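Sistley Folding Set – README

Last updated 13 May 2025 by Asuka Hayashi

14 likes · 3 comments · Share

Hello, and thanks for downloading this. If you've come from the Gevville set, most of what you know will carry over, but please read the part on file layout before you run your old loading script, as the folders have changed and I would hate for you to lose an afternoon to it the way I did.

What you've got

Sistley is a collection of people handling cloth on a table with a hand-held gripper. A person holds the gripper, squeezes the handle to close the fingers, and does the job more or less as they would with their own hand, only slower and with a bit more muttering. We record the view from the gripper, the opening between the fingers and the path the gripper takes. The idea is that a robot arm with the same fingers can learn the job from those recordings, and no arm has to be present while they are made. I have a soft spot for this way of working. It lets us go to where the washing is – kitchens, spare rooms, the back of a church hall – and it lets people who have never touched a robot teach one something.

There are 2,067 recordings in the full download. Of those, 1,629 are marked "clean", meaning the path was tracked from start to finish and the person was happy with how the job went. Another 111 have been put aside as a test group, all taken from the clean ones, and I'd ask you very kindly not to train on them, even a little. What's left over is the untidy pile: lost tracking, dropped corners, second thoughts, a phone ringing. We've kept it in because several people at Ciltgate told us the failures in the Gevville set were the most useful thing in it.

The jobs

We asked for everyday work and tried not to be too fussy about how it was done. The jobs are flattening a garment, folding it in half, folding sleeves in, moving a folded item to a stack, and sorting by colour. Each recording has a plain sentence saying what the person was asked to do, and a second sentence, in their own words, saying what they think they did. The two don't always agree. Where they differ I'd trust the second one, though I know some of you will want to train on the first.

Everybody had a practice go before we began recording, and those practice runs aren't included. After that they could stop whenever they liked and start again whenever they liked. A few people got very good very quickly. My own recordings are in there too and they are not among the good ones, but I've left them in because a robot ought to see how an impatient person folds a shirt.
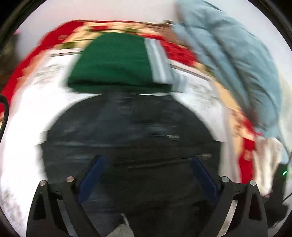

Dark cloth is the part of this set I worry about most, and I'd like to be upfront about it. In the Gevville recordings nearly everything was pale cotton, and the models trained on it did well on pale cotton and went to pieces when given a pair of black trousers. So for Sistley we asked for dark things on light tables. The trouble is that the camera sets its exposure for the whole view, and with nearly black fabric spread over a bright white surface you lose detail at both ends. The white washes out on one side and the cloth goes to almost pure black lower down, with one thin crease between the fingers left to tell you which way the fabric lies. The folded green piece just above it is much kinder to the camera and keeps its shading. If you're working on finding edges or creases, please try your method on dark items separately and report the two figures apart, as an average over the whole set will flatter you.

Blur is the other thing to plan for. People move faster than they think they do, mostly on the way to a grasp, and small marks on the cloth can turn into streaks. We did try asking everyone to slow down. They did, for a minute or so, and then they went back to moving like themselves, and I decided I would sooner have natural movement with some smearing than a collection of very careful people.

File layout

Each recording has its own folder, named with the job and a running number. Inside are the video, the path, the finger opening and a small text file with the two sentences. The path and the finger opening share a clock. The video has its own clock, and the offset between them is the first line of the text file. In the Gevville set the offset was kept in one big table at the top level, which is why your old script will fall over. There's a converter in the tools folder, written by the Ichikawa group, and it has been very reliable for me.

Known problems

– The path drifts in long recordings, mainly when the view is filled by one plain item for a while.
– Left-handed folding is badly under-represented. We plan to fix this in September.
– In 3 recordings the job sentence is blank. They're in the untidy pile and we've left them as they are.

Using it

You may use the set for research and teaching, and you're welcome to share it on with this README attached. If you put out a changed version, please give it a different name so that people can tell yours from ours. If you find a mistake, write to me through the project page and tell me the folder name and the time in the video. I read everything, although I can be slow when we're out recording.

Posted in: Datasets
3 comments · 14 likes · Share this page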